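Folding jeans

From my household wiki, the laundry section. I keep these pages the way an encyclopedia would if it were run by one person with a lot of denim and not enough closet, so expect facts mixed in with my opinions.

Folding jeans means reducing a pair of pants to a flat or rolled bundle that fits a shelf, a drawer or a suitcase. It sounds like it hardly needs a page! But denim is heavier and stiffer than most of what comes out of the dryer, it has seams thick enough to make a stack lean, and there are at least three ways of doing it that people will happily argue over at dinner.

Terms

The rise is the distance from the crotch seam to the top of the waistband. The seat is the back part, where the pockets are. The inseam runs down the inside of the leg and the outseam down the outside. When I say "in half the long way" I mean one leg laid on top of the other, outseam to outseam, which leaves the seat sticking out in a little triangle. Tuck that triangle in before you do anything else – I skipped this step for years and wondered why my stacks looked like a pile of open books.

The shelf fold

This is the fold you see in stores. Lay one leg over the other with the back pockets facing out, tuck in the seat, bring the hems up to just under the waistband, then fold once or twice more depending on how deep your shelf is. My shelves are 30 cm deep (they came from Değirmenci, a secondhand furniture place that lists everything in metric), and two folds after the first one gets me a bundle that sits back from the edge. The pocket ends up on top, so you can tell your pairs apart without pulling the whole stack down.

The drawer fold

Similar start, but you fold in thirds at the end and stand the bundle up on its edge. I learned this one from Firdevs Karakaya, who used to run a Previa home-organizing evening in the back of our library and would redo your pile for you if you were too slow. She stood every pair with the rounded fold facing up. I do the same now, and it does make the drawer easier to read. Very slim or stretchy jeans flop over unless the drawer is pretty full.

The roll

Start at the waistband or start at the hems, people do both. I start at the waistband because the bulky end goes in the middle and the roll stays tight. Rolling is great for bags and terrible for shelves. One pair of mine weighs 560 grams on the kitchen scale, and rolled it fills a boot nicely, which is my favorite packing trick of all time.

Where to fold

A table is best. A bed is where almost everyone does it, me included, because it's big and it's right there and you can sort onto it at the same time. The catch is that a soft surface gives under your hands, so creases wander and the legs slide out of line. Pull the sheet smooth first, and press down with your palms between folds. If the bed also holds stuffed animals, push them up to the far end (or don't, they mostly mind their own business). 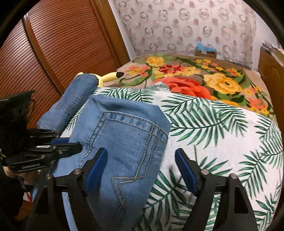
Light blue jeans folded with a back pocket facing up, on a sheet with a palm leaf print. Note the tan double stitching and the zigzag across the pocket.

Pocket stitching

The decorative line on a back pocket is sometimes called an arcuate when it curves, though plenty of brands go with zigzags, waves or initials. For folding purposes it's a label you don't have to read. I have a Bravari pair with plain pockets and they're the ones I always grab by mistake, while anything with a loud zigzag gets found right away, even at six in the morning.

Creases

Hard creases across the thigh come from leaving jeans folded under weight for a long time, usually at the bottom of the stack over the summer. Rotate them now and then, or hang the pair you care about most. In November, when the heavy pairs come out again, I give the worst ones a shake and a night over the back of a chair.

See also: Folding fitted sheets; Sweaters, stacking; Socks, missing.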